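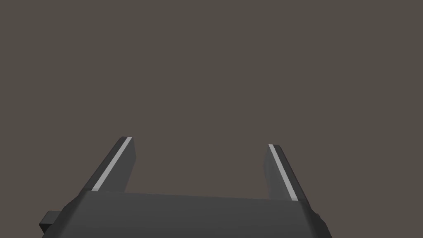 Asnakech Chala wants the reset faster. She hits a key, the gripper is back where it began, jaws wide, nothing between them. She goes again. Attempt 19 of the morning and she hasn't touched her tea.

The job is simple to say. Jurberg, the small firm she works for, is teaching a piece of software to pick things up. The software learns from examples. Somebody has to make the examples. In March that somebody is mostly Chala, in a second-floor office over a tile shop, with a hand controller, two monitors and a chair she brought from home.

Everything happens in simulation. No motors, no cables, no bench. The team calls the simulator Prultemska, after a street one of the founders lived on, and it is not pretty. Flat gray-brown nothing for a background. Dark gripper, pale strips down the inside of the fingers. That's the whole world until a task loads.

"People come in and expect a movie," Chala says. "Then they see this and ask when it will finish loading."

She doesn't mind the plainness. She steers from behind the wrist, same view the software gets, and the pale strips are what she watches. Line them up on either side of the thing, close, lift. If she could see the whole table from across the room she'd do it differently, and the software would be learning from a view it never has. So she works with the narrow one. Took her a week to stop leaning sideways in her chair to look around the fingers.

A session is 130 attempts. Each one gets recorded start to finish - where the fingers went, how far they opened, what the view was at each step. Then a box comes up and she marks it keep or drop. Keep doesn't mean perfect. This was the surprise, for me anyway. I watched her fumble a mug handle, back off, come in from the other side and get it, and she marked that one keep without blinking.

"If I only give it the clean ones it doesn't know what to do when it's off by a little," she says. "And it is always off by a little."

What she drops: the ones where she got distracted. Phone buzzed, hand drifted, gripper hung there doing nothing for a while. An early version of the model learned to hang there too. It would get near the object and just wait, and for days the team went through the code looking for the bug. The bug was in the recordings. Chala had been stopping to think before closing the fingers, every time, and the model copied the thinking without having any thoughts.

Now she plans the grasp before she starts recording. Moves straight through. Decides, goes.

The other trouble is sameness. Do anything a few hundred times and you get a style. Chala's is from the left, low, with a small twist at the end she didn't know she had until a coworker played a batch back at speed. Good style, works fine. But put an object where coming from the left is a bad idea and the model had nothing to go on. So the simulator now shuffles the starting pose between attempts, and twice a week a second person takes the controller. He is worse at it. His data is very usefull, she says, and she seems to mean it.

Kurian is the name of the model they train on all this. It gets retrained overnight and in the morning there's a score sheet, seven tasks down the side. Chala reads it standing up with her coat on. The one she looks for first is the thin flat plate, because it's the one she's worst at herself. You have to get a fingertip under the rim and there is hardly any rim.

Can't they just let the software practice alone? They do, some. There's a side project, Raltov, where the model tries on its own and gets a reward when the object leaves the table. It found a way to pinch the object so hard against the surface that the physics gave up and shot it into the air. Full reward. They kept the clip, and kept Chala on the controller.

Whether any of it carries over to a real arm is the question everbody asks, and she doesn't pretend to have it. Real objects slip. Real cameras get smudged, lights change over lunch. Jurberg plans to try hardware later in the year, two arms to begin with, and she expects a bad first month.

Does she get bored? Sure. Podcasts don't work, she tried, she starts moving to the talking. Music with no words is ok. She takes a break when her wrist starts to ache, and a longer one when the drops start piling up, which usually comes first.

Back at the screen the jaws are open again. The plate loads. She rolls her shoulder once and goes in from the right this time, on purpose, slower than she likes.

Misses the rim. Backs off. Goes under.

Keep.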